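About Tolgate

Tolgate sells one thing, a two-armed robot workcell for household objects, and we have been told more than once that this is a poor way to run a catalog. The product is called the Alix. It comes on a rail, it fits through an office door if you take the door off first, and it spends its working life moving other people's belongings from one side of a table to the other.

We started in a rented unit behind a tile showroom. Birthe Snorradóttir had spent years installing arms on packaging lines, where every box is the same box and a crooked one stops the shift. Ehsan Mousavi had been writing control software for a lab that wanted robots to cope with homes, where no two drawers agree on anything. They met over a broken gripper that each believed the other had broken. The argument was never settled and the company was registered the following January.

The first Alix had one arm. It could pick up a sock and hold it in the air for as long as anyone cared to watch. What it could not do was anything further with the sock, and a customer in the food business asked, quite politely, what the sock was for. The second arm arrived soon after.

What we sell

An Alix workcell is two arms, two-fingered grippers, a rail, a pair of side walls and the software to run them. You supply the table covering, the objects and the patience. Most of our customers are research groups and product teams who need a robot to practice on ordinary stuff before it meets the public. A few are companies that make the ordinary stuff and want to find out how a machine gets along with it.

The base package includes:

Two arms with grippers, fitted and aligned
The rail, mounted and leveled on site
Side walls in a pale color that won't compete with your objects
Control software with one year of updates
A 40-page manual, which Feven Wolde wrote and would like you to read
4 days of setup and training at your place

We quote a price when we've seen your floor. People find this irritating and we understand. We once delivered to a second-story room where the floor sloped so gently that only the arms noticed, and leveling it took longer than building the cell.

What we rent

If you don't want to own an Alix, you can book time on one of ours. Send a box of objects and a list of what you'd like done with them, and our operators will run the sessions and send back the recordings. We'll also set the table from our own shelves if you have no objects to send. The shelves hold 915 items at present, nearly all from thrift stores, and Snædís Ravn has cataloged every one of them by weight, size and how annoying it is to grip. The annoyance scale runs from one to ten. Bath towels score higher than visitors expect. Tens are reserved for fitted sheets and a certain beaded curtain.

Before a recording session, each cell gets a 3,000-cycle check of the grippers, opening and closing with nothing between the fingers. It runs overnight. It sounds like someone slowly learning castanets, and the tile showroom has mentioned it.

How we set a table

New customers tend to ask for a clean white surface with one red cube on it. We'll do it, and the results will look lovely in a slide deck. Then we'll suggest a tablecloth with a pattern, some clothes on hangers, a little glass, and furniture that has gaps in it. Homes are full of gaps. A gripper that does fine with a cube can go in between two wooden bars with great confidence and have no plan for coming out.

Clear plastic is another favorite of ours, in the sense that we keep putting it on the table. It takes on the color of whatever is behind it, and vision software has strong and varied opinions about where it is. Put clear bottles in a dark wooden rack and you have a decent morning's work for two arms. Flowers on the cloth help too. We own a great many flowered tablecloths now, and our accountant has stopped asking. 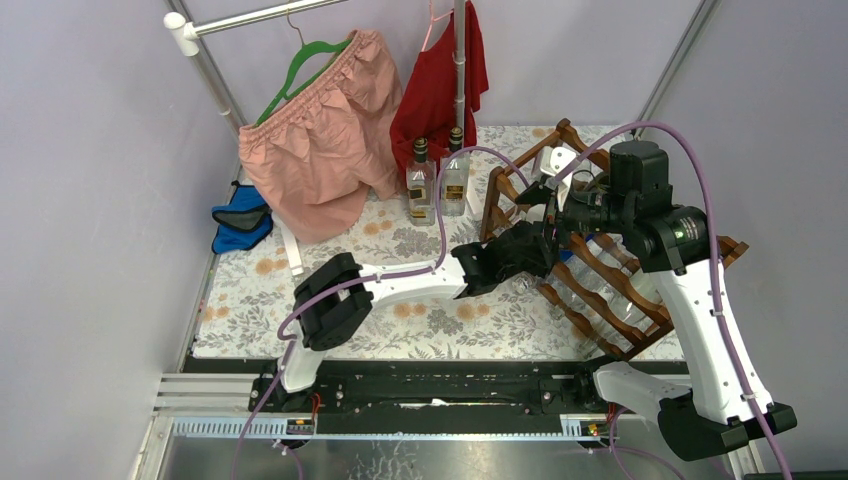 The people

Birthe Snorradóttir runs the hardware side and does the site visits. She carries her own spirit level and doesn't trust yours.

Ehsan Mousavi looks after the software. If you report a bug he will reply within the day, often with a question about your network that makes you wish you hadn't.

Feven Wolde handles training and documentation. Before Tolgate she taught high school physics, and customers who skip chapter three tend to find this out.

Snædís Ravn keeps the object library and designs the table layouts. Suggestions are welcome. She has already thought of the fitted sheet.

Eyvindur Dalsgaard is our lead operator and trains the others. He has the steadiest hands in the company, and was hired after a job trial in which he used the arms to button a cardigan. It took him most of an afternoon and he asked to do it again.

Who we work with

Our rails are cut by Fehr, a small machine shop two streets over that has put up with four redesigns and one very long email. Cabling and spare parts come through Nareck, who keep enough in stock that most repairs ship the same afternoon if you call before two.

We don't publish a list of customers. Several have asked us not to, and one has asked us to make the list and put them at the top of it.

What an Alix won't do

It won't cook you dinner, and it isn't meant to live in your home. It is a bench for practice and measurement, to be used by trained people. It doesn't like direct sun. It shouldn't be run with live animals nearby, a sentence we added to the manual after a phone call. If you need a machine that puts the same bolt in the same hole all day, buy an industrial arm from someone who makes those. Birthe will even tell you which kind to ask for.

Visiting

You're welcome to come and see a cell running. Mornings are best, as the operators break for lunch at noon and the room gets quiet. Bring an object if you like. We'll put it on the table, let Eyvindur have a go at it, and give it a score on the scale before you leave. Parking is in front of the tile showroom, left side only. The right side is theirs, and they do check.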